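Do More Suturing Examples Help? What We Could and Could Not Show
Juniper Boateng and Leonie Ostermann
Project report, robotics lab course

We came to this project with a claim we wanted to test. The course notes say that if a learning system performs badly at closing a wound, you should collect more examples. We doubted that, mostly on the grounds that half the examples we had inherited looked nearly the same to us.

The inherited set, called Tasanen, holds 1851 short clips. We spent most of February going through it by hand and threw out 73 where the needle was never visible at all. After that we recorded 941 clips of our own, with small cameras riding on the instruments so that the view stays close to the tips. Every clip was tagged in Pillia with one of 3 labels: reach, pull, or tie.

The labels were the first problem. Juniper and I tagged the same batch separately and disagreed most about where a pull ends and a tie begins. We wrote a rule for it, then broke the rule within an hour. A system trained on those tags learns our bad habits along with the stitching, and a good score on the test clips would not reveal it, as we tagged those too.

The second problem is the view. A wrist camera gets very close to the work, but the instrument blocks a good part of what we wanted to record. Bright light on wet tissue washes out fine thread. Old knots and cut tails stay in view, so a clip late in a row of stitches looks quite different from an early one. We had planned to balance the set for this and only got partway.

Our training runs used Flemilach with its default settings. Adding our clips to the old ones improved the tie label a little and made pull slightly worse. We would not bet on either result holding up with another pair of taggers.

If we did this again we would record fewer clips, vary the starting position on purpose, and have a third person do the tagging. Leonie still thinks the tie result is real. I am less sure.

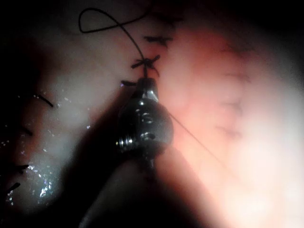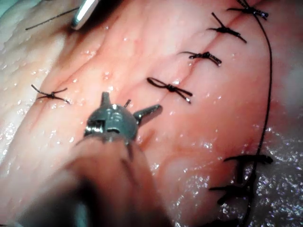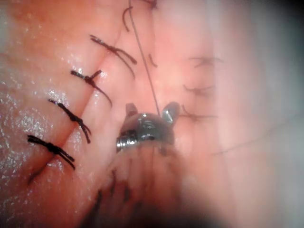 Wrist camera views along the stitched tissue. In the first and last, the instrument has hold of a suture thread.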